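Salt Road, Again

Three novels in and the Skosomby books still don't have a proper home in most shops. General fiction? Young adult? One place I tried had the first two in teen and the third across the aisle with the crime. So this is partly a feature about a series and partly a plea to booksellers. Put them together. Please.

Skosomby is a town. Cold water, a cannery that shut before any of the main characters were born, one road in. The road floods. Everybody who grows up there leaves or says they're going to, and the books are about the gap between those two groups. Drarley came first, then The Testa Year, and now Salus, out in September, the one everybody has been waiting on. It's also the longest and the strangest and, for my money, the best. Though I changed my mind twice while reading it.

Quick recap for new people. Drarley is the name of the ferry, not a person, which threw me for a good 40 pages. A girl of 17 works the snack counter on the Drarley over one summer, after her brother has stopped speaking. Not stopped speaking to her. Stopped altogether. The family have all sorts of theories and the book doesn't pick one. What it does instead is let her talk, to passengers mostly, strangers she won't see again, and she tells each of them a slightly different version of what happened at home. By the end you've got six or seven versions and you can sort of see the true one through the holes. It's a short book. I read it on a bus and missed my stop.

The Testa Year is the difficult middle one. Boarding school, inland, scholarship kids and paying kids, a teacher everyone is a bit in love with. I know readers who gave up on it. The first hundred pages are nearly all letters home, and the letters are dull on purpose, since she's hiding everything, and dull on purpose is still dull on a Tuesday night when you're tired. Stick with it. The roommate chapters are as good as anything written about friendship at that age. The fight over the borrowed coat! I have thought about that coat for years.

Then Salus.

It picks up two years on. Our narrator is nineteen, living over a chemist's in a city that isn't named, working nights, enrolled in a course she doesn't go to. Salus is what's painted on the window downstairs, half scraped off, and she reads it backwards from the inside every morning when she gets in. She doesn't know what it means till late in the book and I won't say how she finds out. Her brother turns up on page 30. He's talking again. He won't stop, in fact, and it's a great stroke, because after two books of wanting to hear from him you get him and he's exhausting. Funny, needy, a liar. He eats everything in the flat. She loves him and wants him gone by Sunday.

So what's it about? Grief, yes, the back cover says so. But grief in books for this age has gone a bit samey. You know the shape. Something terrible happened, narrator won't say what, everyone is gentle with her, she finally says it near the end and there's crying and then a beach. I've read a lot of these. Some of them are lovely. Salus gives you the terrible thing in the second paragraph, flat, like a shopping list, and then has 400 pages left to fill with what comes after. Rent. Who gets the dog. An aunt who phones on the wrong birthday. The awful politeness of old friends.

The old friends are where it really gets going. The roommate from The Testa Year comes to visit for a long weekend and the middle third of the book is just that, four days, two girls in a small flat with the heating broken. Nothing happens. They make soup. They walk to a lookout and it's closed for repairs. One of them is waiting to be asked a question and the other one knows it and doesn't ask. I found it nearly unbearable, in the good way. There's a scene in a laundromat with no talking at all in it, three pages, that I went straight back and read again.

Gripes. The landlord is a cartoon. The night shift stuff goes on, we get it, the lights hum. There's a subplot with a missing parcel that I think was bigger in an earlier draft, it has that feel, bits of string left hanging. And the brother's girlfriend gets one scene and is so alive in it that her leaving feels like a mistake. Maybe she's book four. I hope theres a book four.

Also the timeline. I sat down with all three to check the ages and somebody is off by a year. Probably me. A reader on the fan board has posted a chart, 234 entries, colour coded, and reckons it works if you assume the ferry summer began in the autumn before. Fine. I'm not going to argue with a chart.
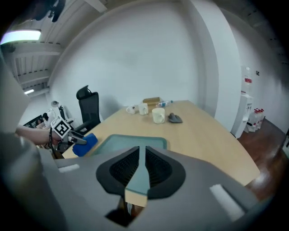 What I would argue about is the ending. People are cross about it. The fan board is very cross, roughly 3,162 posts last time I looked and most of them about the final page. Without spoiling: she has a train to catch, and we stop before we learn if she's caught it. Some readers feel cheated after three books. I didn't. She's spent the whole series telling people where she's going, and for once she doesn't tell anybody, us included. It made sense to me. It also made me throw the book on the bed.

The audio is worth a mention. Same reader for all three, and she ages the voice a little each time, you'd hardly catch it unless you went from one right into the next. I did Drarley again on a drive out west and had to pull over for the chapter with the life jackets. The letters in The Testa Year come off much better out loud too. If you bounced off it in print, try that. Libraries should have it, or can get it in.

On ages. I get asked. Drarley is fine for a steady 12 year old, I'd think, there's some swearing and a dead bird. The Testa Year a bit older. Salus has drinking and a hospital ward and a very frank conversation in a bathtub (clothed, no water, long story), so 15 and up, or whatever your household does. Plenty of adults are reading them with no teenager in sight. I'm one. My book club did Drarley last winter and half of them had bought the second before we'd finished the cheese.

Order matters, by the way. You can read Salus cold, the publisher says so on the jacket, and it would make sense. But the coat comes back. That's all I'll say. The coat comes back and if you haven't read the middle one it's only a coat.

Salus is in paperback and ebook now, with the first two reissued in matching covers. Blue, green, and a sort of mustard. The old Drarley cover with the gull was nicer. If you see a copy second hand grab it.

Posted 2019-10-14 in Books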